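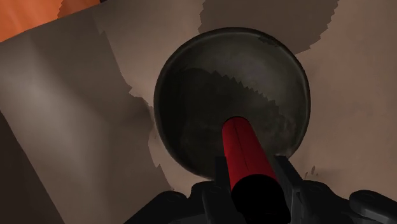 Commande et perception pour la manipulation
Séance de cours : le dépôt d'un objet dans un récipient ouvert
Université de Brornora – polycopié, version du 10 août 2019

1. Position du problème

On considère un bras manipulateur qui tient déjà un objet allongé et doit le déposer dans un récipient ouvert vers le haut. La saisie a été traitée à la séance précédente. On suppose donc connue la transformation pince-objet au moment de la fermeture des doigts, notée T_PO, avec son incertitude.

La tâche se décompose en quatre phases : transport, alignement, descente, lâcher. Le découpage est arbitraire du point de vue de la mécanique mais commode pour le logiciel : chaque phase possède sa condition de sortie, son délai de garde et son comportement de repli. Dans Skeltness, le simulateur utilisé en travaux pratiques, ces phases sont les états d'un automate écrit par l'étudiant. Le moteur physique n'en sait rien.

Données du problème :
– pose de la base du bras dans le repère monde, T_MB ;
– modèle géométrique direct ;
– images d'une caméra de poignet et d'une caméra fixe ;
– rayon intérieur du récipient au niveau du bord, noté R ;
– rayon de l'objet tenu, noté r.

La marge latérale vaut R - r pour un objet vertical et centré. Elle diminue dès que l'axe de l'objet s'incline. Pour une inclinaison a et une longueur engagée h, on prendra R - r/cos(a) - h·tan(a), majoration suffisante de l'encombrement aux faibles inclinaisons.

2. Perception du récipient

Le bord d'un récipient de révolution se projette sur une ellipse. L'estimation de cette ellipse donne le centre du bord et l'orientation de son plan, à une ambiguïté de signe près, que l'on lève avec la seconde vue. La méthode usuelle : extraction de contours, sélection des arcs compatibles, ajustement robuste par tirages aléatoires, raffinement aux moindres carrés.

Deux difficultés reviennent dans presque tous les comptes rendus.

a) Récipient sombre, intérieur sombre. Le contraste entre paroi et fond est faible, et le contour le plus net peut être celui d'une ombre. Un seuillage global ne convient pas. On travaillera sur le gradient local, en pondérant chaque point par la cohérence de sa direction avec la normale à l'ellipse candidate.

b) Ombres crénelées. Le rendu calcule les ombres à partir d'une carte de profondeur vue de la source lumineuse. Quand la résolution de cette carte est insuffisante, la frontière d'ombre prend un profil en dents de scie. Ces dents produisent des gradients forts et des coins très répétables d'une image à l'autre, donc d'excellents points d'intérêt pour un détecteur qui ne sait pas ce qu'il regarde. Une partie de l'erreur de pose relevée en simulation vient de là. Augmenter la résolution de la carte d'ombre réduit l'effet ; l'étudiant le vérifiera, mais rendra aussi les résultats obtenus avec le réglage par défaut.

Remarque. Un modèle appris sur des images dont toutes les ombres sont crénelées peut s'appuyer sur cet indice. Il faut faire varier la direction de la lumière et la résolution de la carte entre épisodes, et garder un lot de test rendu avec des ombres douces.

3. Occultation par l'objet tenu

En phase de descente, la caméra de poignet voit les doigts, l'objet, et une fraction seulement du bord. Les doigts et l'objet sont à position connue dans le repère caméra : on les masque par projection de leur modèle, dilaté de quelques pixels. L'ajustement d'ellipse se fait sur les arcs restants.

Lorsque les arcs visibles couvrent une portion trop courte, la matrice normale est mal conditionnée. On fige alors les paramètres de forme à leur dernière valeur fiable et on n'actualise plus que le centre. Ce basculement doit être journalisé. Un programme qui l'effectue en silence est noté comme incomplet.

La caméra fixe donne une vue complémentaire où la hauteur de l'objet au-dessus du bord se lit mieux. Sa profondeur latérale est en revanche moins bonne. La fusion se fait dans le repère monde, jamais dans l'image. 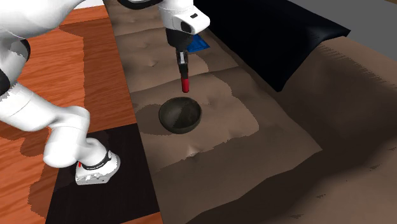 Figure – Vue extérieure dans le simulateur. L'extrémité rouge est au-dessus du bord du bol, sans contact ; le bol repose sur l'assise du canapé et son ombre s'étend vers la gauche.

4. Le support n'est pas un plan

Les exercices classiques placent le récipient sur une table. Sur un coussin ou un tissu froissé, deux hypothèses tombent : le plan du support n'est plus horizontal, et l'estimation de ce plan par les points voisins du récipient est biaisée par les plis.

Conséquences pour le planificateur :
– l'approche se fait selon la normale au plan du bord, et non selon la verticale du monde, tant que l'écart entre les deux reste sous le seuil fixé en configuration ;
– au-delà du seuil, la tâche est refusée ;
– le volume de collision du support est une carte de hauteur, avec marge, et non un demi-espace.

Dans Skeltness, une surface d'apparence molle peut très bien être un maillage rigide. Lire le fichier de scène avant d'interpréter une force de contact.

5. Planification et commande

La phase de transport est confiée à Ding, planificateur par échantillonnage fourni avec l'environnement de TP. On lui transmet la configuration courante, la pose de pré-dépôt et la liste des volumes interdits. L'objet tenu doit être attaché à la chaîne cinématique avant l'appel. L'oubli de cet attachement est l'erreur la plus fréquente : la trajectoire est valide pour la pince seule et fait passer l'objet à travers le bord.

Lorsque la scène comporte plusieurs bras, chacun figure dans la liste d'obstacles des autres, y compris à l'arrêt.

Alignement et descente relèvent d'un asservissement cartésien. La boucle externe tourne à 20 Hz et produit une consigne de vitesse ; la boucle articulaire est interne au simulateur. Loi proposée :

v = K · e, avec |v| saturée,

où e est l'erreur entre le centre estimé du bord et l'extrémité de l'objet, exprimée dans le repère du bord. La composante axiale n'est autorisée que si l'erreur latérale est inférieure à la marge du paragraphe 1. Prévoir une hystérésis, sans quoi la descente s'interrompt à chaque image bruitée.

Le vecteur d'état enregistré compte 13 composantes : position et quaternion de l'effecteur, vitesses linéaire et angulaire. L'ouverture de la pince est stockée à part, avec son propre horodatage.

6. Travail demandé

Le jeu Tendthorpe contient 93 épisodes de dépôt. Pour chacun : les deux flux d'images, le vecteur d'état, les consignes.

Exercice 1. Programmer l'estimation du bord avec masquage. Tracer l'erreur sur le centre en fonction de la fraction d'arc visible.

Exercice 2. Reprendre la mesure avec une carte d'ombre plus fine. Discuter l'écart, épisode par épisode, sans se contenter de la moyenne.

Exercice 3. Écrire l'automate complet. Chaque transition doit indiquer dans le journal la condition qui l'a déclenchée.

Exercice 4 (facultatif). Introduire un retard fixe entre image et consigne et déterminer le gain K à partir duquel l'alignement oscille.

Rendu par binôme : code, journaux bruts, compte rendu de 2 pages. Les figures sans unités ne sont pas corrigées.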